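Trandine House, ground floor walk-round: floors, walkways and waste paper
May round, with my comments

Right, same sheet as last time, with the scoring swapped for OK / NEEDS DOING / DONE ON THE DAY because the old numbers confused everyone, me included. I started at half past eight, before the kettle had even been on, and did the rooms in the order I walked them. If your room isn't here I couldn't get in, so I'll catch you next round!

1. Front entrance and mat
Mat lies flat, no curled corners: OK
Mat well clean and not full of grit: NEEDS DOING
Door closer working: OK
The grit is mostly what people bring in from the car park, and it scratches the polished tiles something awful. I gave it a quick go with the hand brush but it wants lifting out properly and hoovering underneath. The mat is the heavy Narkel one, so please get somebody on the other end.

2. Main corridor
Clear from end to end: NEEDS DOING
Lighting: OK
Handrail secure: OK
Two boxes of Prirkitz envelopes were sitting outside the store again. I know it's only till somebody has a minute, but they stick out just at shin height (ask my shin). I've slid them inside for now and they can't live there either, the store door only just shuts.

3. Kitchenette
Floor free of spills: OK
Non-slip strip by the sink: NEEDS DOING
Bin lid closes: OK
The strip is lifting at the left-hand end. I pressed it down and it popped straight back up at me, so it needs new adhesive or, better, a new strip. Fridge was lovely, well done whoever that was.

4. Stairs to the first floor
Nosings fixed: OK
Nothing stored underneath: OK
Light switch top and bottom: OK
No comments, which must be a first for me and those stairs.

5. Paper store and shredder corner
Shredder unplugged when not in use: OK
Safety card on the wall and readable: OK
Reams stacked no higher than the line: OK
Extension lead off the walkway: NEEDS DOING
We've got nearly 300 old Chacko catalogues still to go, and I'd be very glad to see the back of them. Please take them out in small armfuls. The lead is fine if you use the socket by the window and a trip hazard if you use the other one, so can we all use the window one? I'll put a label on it.

6. Back room, tiled floor
Tiles sound, no cracked or rocking ones: OK
Grout lines level: OK
Floor clear of loose paper: DONE ON THE DAY
Sack and dustpan kept in the room: NEEDS DOING
I do like this floor, it's a beautiful pale thing with a real shine on it, but a bit of paper on glossy tile is as good as a banana skin. You put your heel on a flat piece and off you go. So torn paper gets cleared straight away in here, please, even if you're coming back to it after lunch. Big stuff by hand first, gathered into a heap, then the pan for the little bits.

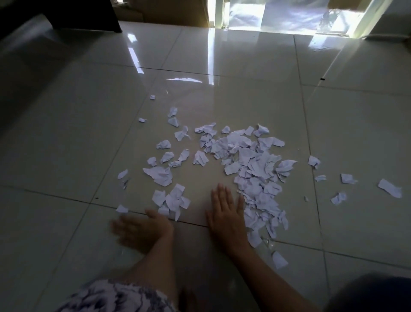 Item 6: torn white paper on the tiles, with small pieces lying away from the main heap.

A few things on clearing it, as I've been asked:
- Check well out from the heap. The tiny scraps travel further than you'd think and they don't show up much against light tiles.
- Look for anything that isn't paper. There was a little see-through piece at the bottom of the pile, plastic by the look of it, and that sort of thing mustn't go in the paper sack.
- Pat, don't sweep fast with your arms, or the curly pieces take off again.
- Something under your knees if you're down there for more than a minute. Those tiles are hard!
- Staples: feel for them gently.

The sack had wandered off to the kitchenette and the dustpan was on the windowsill in the corridor. I'd like a hook for the pan behind the door.

7. Back door and bin area
Door opens fully from inside: OK
Step edge painted: NEEDS DOING
Paper bin under cover: OK
The yellow on the step has more or less worn away. Half a tin of paint is in the cupboard if anyone fancies a sunny ten minutes.

Jobs carried forward
Mat well, lift and hoover
Envelopes, find them a home
Sink strip, replace
Lead label, mine
Hook for dustpan, plus sack back where it belongs
Step edge, repaint

I'll go round again once the catalogues have gone. If you spot something before then, write it on the sheet by the kettle with the room number, and do press hard because that pen is on its way out.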